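How to compare two sets of gripper fingers without fooling yourself
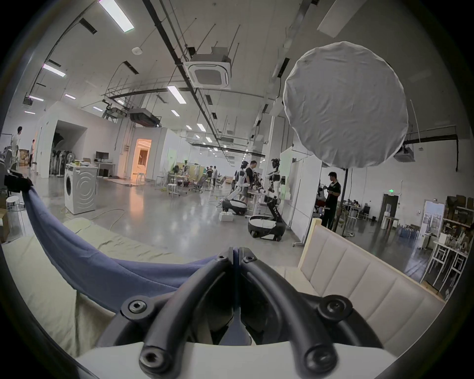

Most finger comparisons go like this. Somebody fits the new pair, picks up a sponge, says "oh, that's nice", and the old pair goes in a drawer for ever. I have done it myself, more than once, and one of those drawers later had to be emptied in a hurry.

What follows is the method we use at Irnside for hand-held grippers. It takes an afternoon and needs a cloth, a few household objects, a notebook and a colleague who doesn't care which fingers win. Mine is Laine Paju, who has never cared which fingers win and says so.

What you need

Two sets of fingers for the same gripper body
The hex key that fits the screws (the one in the kit, if the kit still has it)
A piece of fabric at least as long as your arm
5 objects, chosen before you start
A tally sheet

Step 1. Pick the objects first

Write the list down and sign it. If you choose objects after a few practice grabs you will choose the ones your favourite is good at. Ours are a tea towel, a mug, a coin, a paperback and a full bag of rice. The rice has beaten every finger we own at least once, and Sewwandi Herath has asked for it to be given a name. We are holding out.

Step 2. Check how the fingers close

Fit the first pair and close it with nothing in between. The tips should meet along their whole length. Slip a strip of paper in and tug it at the tip, the middle and the base. If it slides out freely anywhere, undo the screws half a turn, close the fingers, and tighten again while they are closed. Do the lower screws before the upper ones. Do not carry on with a gap and promise to remember it, as you won't.

Step 3. Set the camera and leave it alone

If your gripper carries its own camera, both closed fingertips should be in view, with enough of the room beyond them to see where you are going. Wide lenses are generous about rooms. Ours takes in the ceiling, the far wall and whoever is trying to eat a sandwich at the back. Use the same angle for both pairs. Any knock to the mount means starting the set again, and yes, that includes the knock you think was too small to matter.

Step 4. Ten grabs each, then swap

Make 10 attempts per object with pair A, then 10 with pair B, then change the order for the next object. You get better at picking up a coin as the day goes on, and whichever pair goes second takes the credit.

Call it a success if the object is lifted clear and held for a slow count of 3. A tea towel hanging by one thread counts. Laine and I argued about this in July and I lost.

Step 5. Do the cloth last

Fabric is where fingers differ most. Drape it over something padded so that part of it hangs free, and try three grabs: the hanging edge, the middle of the sag, and the flat bit on top. Thick, rounded fingers are usually happy with the first two. The flat bit is harder, as you have to push down a little and gather a fold. Note how hard you had to push. "Quite" is an acceptable unit if you use it for both pairs.

Step 6. Read the sheet

Last time we compared the Flavik fingers with a set from Vestergaard and logged 193 usable grabs. The missing ones were my fault, see Step 3. The Flavik pair was better on cloth and worse on the coin, and the two were level on the mug. For the laundry work at Wosdale that settled it. If you sort coins for a living, buy the other ones.

Keep both sets, and label the bag.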